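Call for participants: walking diary study, Sandau

We look for adults who walk to work or school in Sandau and cross at least one big street on the way.

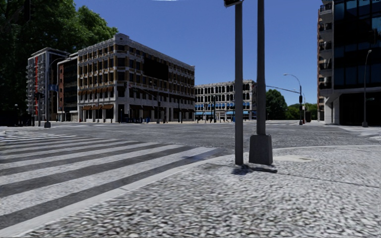
What you will do

For 10 days you write a short diary about your walk - where you waited, and how you felt there. Please write it the same day. The diary can be in English or German.

What you get

You receive 280 euros after the last diary page.

To join, write to Hui-mei Lam before the end of May 2019.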